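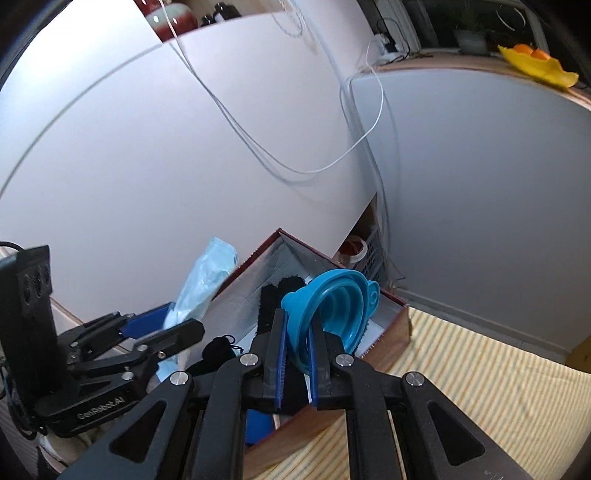
A blue folding funnel between the pads of a gripper.

Fair Treatment When Renting a Home

Kernodbridge Office for Equal Rights: Pages for Young Readers

Many families do not own the home they live in. They rent it. This means they pay money, usually every month, to the person or company that owns the home. The owner is called a landlord.

What may a landlord ask?

A landlord may ask whether a family can pay the rent. A landlord may also ask how many people will live in the home. These questions must be the same for everyone who applies.

What is a landlord not allowed to do?

A landlord may not turn a family away because of the color of their skin, their religion, the country they come from, or because a member of the family has a disability. Treating people worse for reasons like these is called discrimination. It is against the law.

Discrimination can be hard to notice. Suppose a family telephones to see an apartment on Mercado Street and is told it has been rented. An hour later, a different family calls and is invited to visit. The first family may have been treated unfairly. Someone would need to look into it before anyone could be sure.

What happens when a person complains?

A person who makes a complaint tells our office what happened. An officer writes it down and speaks with both sides. The officer may ask to see letters, messages, or advertisements. Each side is given 35 days to answer. If the two sides agree on a solution, it is put in writing. If they do not, the complaint may go to a hearing, where the facts are heard and a decision is made.

Making a complaint is free. A landlord may not punish a family for making one.

Can children ask questions too?

Yes. Jennylyn Calimlim, our schools officer, visits classrooms in the Tukico and Divau districts every November. Each visit is for up to 25 students. Teachers may request one through the school office.

Words to know

Rent: money paid to live in a home that belongs to someone else.
Landlord: the owner of a rented home.
Complaint: a report that something unfair has happened.
Hearing: a meeting where both sides are heard before a decision.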